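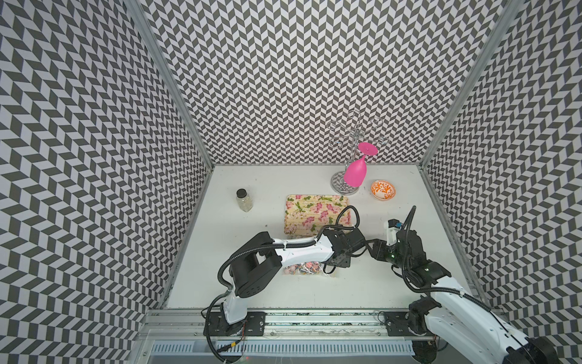 Kalevi Turunen sostiene que el presupuesto de una celda bimanual se equivoca casi siempre en las mismas partidas, las que no llevan motor. Tomamos su observación como punto de partida del tema, con una salvedad que se discute en el apartado 3.

Tema 4. Planificación y compra de equipos para celdas de manipulación

1. Alcance de la partida

Se entiende por celda el conjunto de brazos, estructura, superficie de trabajo, paneles de fondo, cableado y objetos de ensayo. Los dos brazos se piden en una sola línea de pedido; el resto se reparte en líneas separadas, con proveedor y plazo propios. En la configuración de referencia ambos brazos van atornillados mediante placas de montaje a un mismo raíl metálico en el borde frontal. Esto fija la longitud del raíl antes de elegir la superficie, y no al revés.

2. Estructura y cableado

Postes de aluminio, raíl y bandeja perforada se presupuestan juntos. Conviene pedir el raíl con margen: si más adelante cambia la distancia entre bases, las placas deben poder desplazarse sin volver a mecanizar.

El cable que llega a la pinza se calcula sobre el recorrido completo del brazo extendido, más el bucle de holgura – el tubo corrugado se mide aparte. En el ejercicio Drurnham la oferta de Flonix asigna 332 euros a cableado y conectores, y 853 euros a estructura. La oferta de Kostiuk no desglosa ambos conceptos, por lo que no es comparable en esa forma y debe devolverse al proveedor.

3. Objetos de ensayo

Turunen los incluye en fungibles. Ostap Lytvynenko los trata como inventario, con código y ficha de reposición. En este curso se sigue el segundo criterio para los objetos rígidos (tarros con tapa de rosca, bandejas, platos, copas de plástico) y el primero para bolsas y contenido a granel.

La selección debe cubrir materiales transparentes, superficies reflectantes y piezas deformables. Un soporte cromado para copas cuesta poco y condiciona mucho la prueba de visión; se compra al inicio, antes de fijar la iluminación.

4. Plazos

Pedido de brazos: primero. Estructura: al recibir los planos de las placas. Objetos: 48 horas antes del montaje como límite. Kanero admite entregas parciales; Flonix, no. Si el cierre contable cae en agosto, la recepción de la estructura se adelanta a julio.

5. Trabajo del alumno

Rehacer la tabla Drurnham con el desglose del apartado 2, añadir una línea de repuestos para pinzas y justificar en media página qué oferta se acepta. Los importes se entregan sin impuestos y en euros.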